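Chapter 7
House Rules: Writing Standards for Robots That Share a Table

By the end of this chapter you should be able to:
tell a rule from a hope;
draw up a zone plan for a small workspace with two arms;
write a handling class for an object you have never met before;
read an incident sheet without looking for someone to blame.

7.1 The trouble with common sense

Every workshop has rules, and most workshops have two sets of them. One is laminated and hangs by the door. The other is what people do once they have walked past it. The standards engineer is employed to bring the two closer together, and is seldom thanked by either side.

Large industrial robots made this job fairly simple for a long time. You put the machine in a cage, you put a lock on the cage, and you wrote a rule saying that the robot and the person were never to be inside it together. The rule was short, the cage was strong, and anybody could check it from across the room. Then the arms grew smaller and lighter and were asked to hang up mugs. A cage round a kitchen table is hard to justify, and the neat old rule has had to be replaced by a good many untidy new ones.

This chapter follows one set of those untidy rules. The Pollamora bench code was written in Pollville for tabletop work with two arms and ordinary household goods. The first edition ran to 200 clauses, a number that tells you how its authors felt about the subject. The edition we use, dated May 31, 2018, has 40. Most of the missing clauses were found to say "be careful" in slightly different words.

7.2 What the bench is for

Before you can write a rule you need to know what work it covers. At Pollamora the work is domestic: crockery is stood in racks, mugs are hung on pegs, small things are fetched and put back. None of it would trouble a patient child of seven. All of it troubles robots, and so it makes good material for a standard. The objects are light and familiar, and some of them break.

Clause 1 of the code says that the bench "shall be treated as a place of work even when it looks like a place for breakfast". Students tend to smile at this. It was put in after the second edition, when a visitor put his own cup down on the mat and reached across a live arm to get it back.

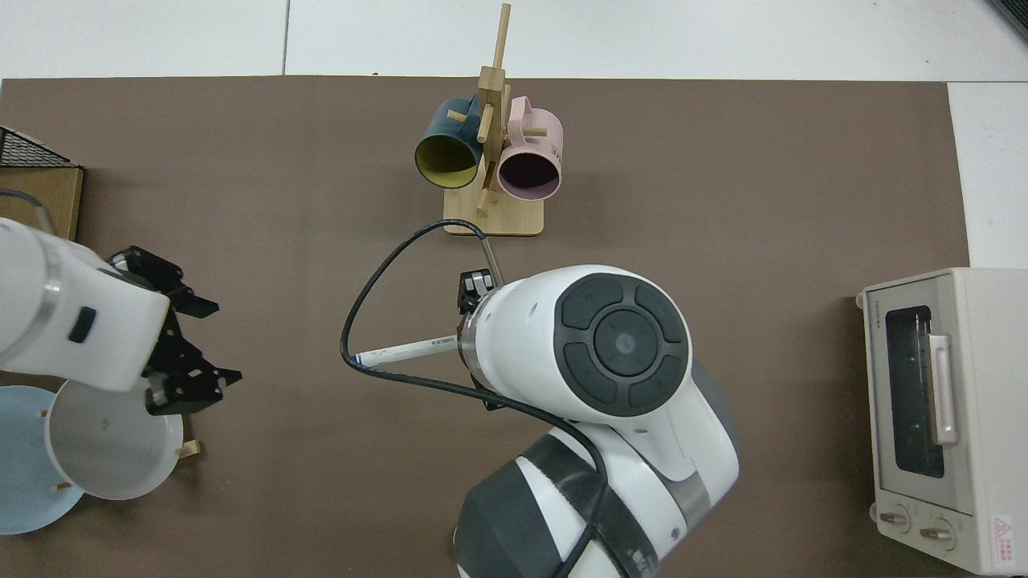

Figure 7.1 Two arms over a shared mat. The nearer gripper is holding a marker; the other is above a white bowl.

Figure 7.1 raises the first question any code must answer, namely who is allowed where. Two grippers are over one mat, and each has crockery or a tool within its business. The code deals with this by zones. Every bench has a left zone, a right zone and a shared zone, and the plan showing them must be on paper, at the bench, before power is applied. A plan that lives in somebody's head does not count, however good the head.

The rules for zones are few:

Clause 6. An arm may move freely in its own zone.
Clause 7. An arm may enter the shared zone only when the other arm is out of it or standing still.
Clause 8. An arm may enter the other arm's zone only during a named task that requires it.
Clause 9. "Standing still" means held in position under control. An arm that merely happens not to be moving is to be treated as moving.

Clause 9 is the one to learn by heart. A great deal of bent metal has come from people who looked at a motionless arm and drew a conclusion. You cannot tell by looking whether an arm is parked, waiting, thinking or about to go. The same is true of cats, and sensible people handle both in the same way.

7.3 Handling classes

The second half of the code concerns the things being handled. Its authors first tried to list every object by name. They gave up when they reached the spoons. What replaced the list was the Leitner scheme, under which each object is given a class according to what happens if it is gripped badly, dropped or knocked.

Class A objects may be dropped without consequence. A sponge is Class A.

Class B objects may be dropped, but someone will have to go and find them. Pens and markers belong here, along with loose pegs and anything else that rolls. Class B is dull and accounts for most lost time.

Class C objects may break, spill or chip. Plates, bowls and mugs are Class C unless their maker says otherwise in writing.

Class D objects can do harm by themselves, whether or not a robot is near. Anything with a blade or a heating element is Class D, and it stays Class D when unplugged. There was a long argument about this. It was settled by pointing out that nobody had ever been injured by putting a toaster oven in too high a class.

The class sets the speed, the grip force and the height to which the object may be lifted. A Class C object, for instance, may be moved over the mat but never over the bare edge of the table, and must be lifted clear of its rack before it is carried sideways. People asked to hang up a mug do both things without thinking. A robot has to be told, and the person telling it has to notice that it needs telling.
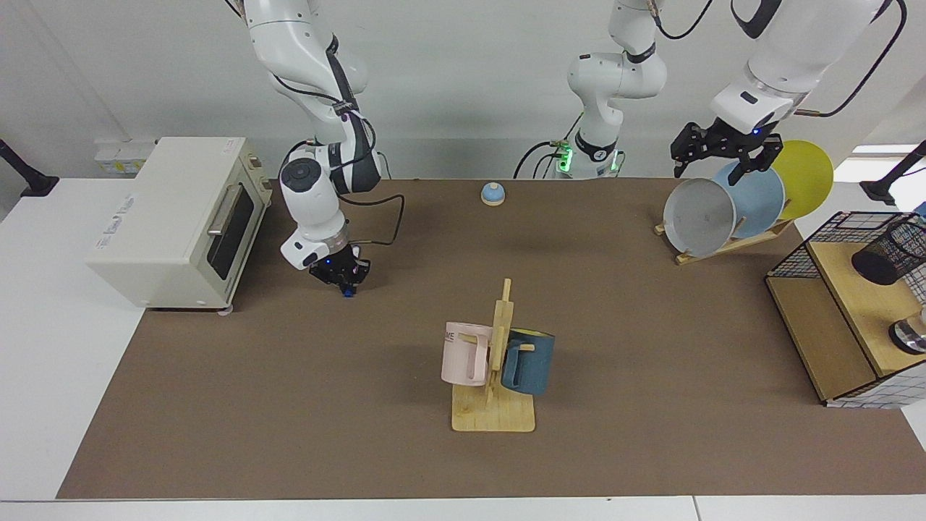

Figure 7.2 A gripper at the light blue plate, with the dish rack and mug tree in place on the mat.

Racks deserve a word of their own. A plate lying flat is one object. A plate standing in a rack with others beside it is a small crowd, and a clumsy grip on one may be felt by its neighbours. Clause 23 therefore says that the class of a racked object is the class of the most fragile thing it can touch. Put a Class A plastic lid next to a Class C plate and the lid is Class C until it comes out. Trainees often find this unfair on the lid.

The clause was tested in an audit one September, when the Skukosov checklist was tried on the bench for the first time. The auditor found no breach of force or speed. What she did find was that the operators had been choosing the easiest plate each time and recording the result as "plate". The code now requires the log to say which plate, from which slot, with what on either side.

7.4 Cables, and other things that are not in the plan

Zone plans are drawn from above and show arms as tidy shapes. Cables are left out, being difficult to draw and embarrassing to look at. Yet a cable goes wherever its arm goes, takes up more room than you expect, and gets there by a route of its own choosing.

The code asks for three checks before each run. Move each arm slowly to the far corners of its zone and watch the cable, keeping your eyes off the gripper. Look for any loop that could pass over an upright object such as a peg or a post. Then make sure that no cable is pulled tight when the arm is at full stretch.

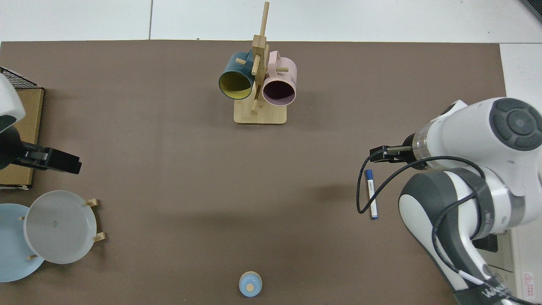 A failed check has to be written down even when it is put right in ten seconds. Operators dislike this clause more than any other, and in the first weeks of a new bench they will tell you that there were no failed checks at all. Treat a perfect record with suspicion. A bench where nothing is ever written down is usually a bench with a broken pen.

The same goes for objects that have wandered. The code calls these "guests": anything on the mat that today's task does not name. Guests may stay if they are listed, classed and out of the path of travel. Otherwise they are removed by hand, with both arms stopped in the sense of Clause 9. The arms are not to be used to tidy up guests unless tidying is itself the task, in which case they are no longer guests and the paperwork starts again.

7.5 Words that do the work

You will have seen that the clauses use "shall", "should" and "may" with some fuss. "Shall" means that you must, and that somebody can check. "Should" means that you ought to, and that you will be asked why if you didn't. "May" gives permission and nothing more.

Draft standards go wrong most often by writing "shall" in front of something that can't be checked. "The operator shall remain alert" is a fine sentiment. Now try to audit it. The Pollamora authors replaced it with "the operator shall keep one hand within reach of the stop button while either arm is powered", which is duller and can be seen from the doorway.

As you read the clauses in the next section, ask of each one how you would know that it had been broken. If you can't say, mark it in the margin. We shall return to your marks in section 7.8, where several clauses of the current edition do rather badly.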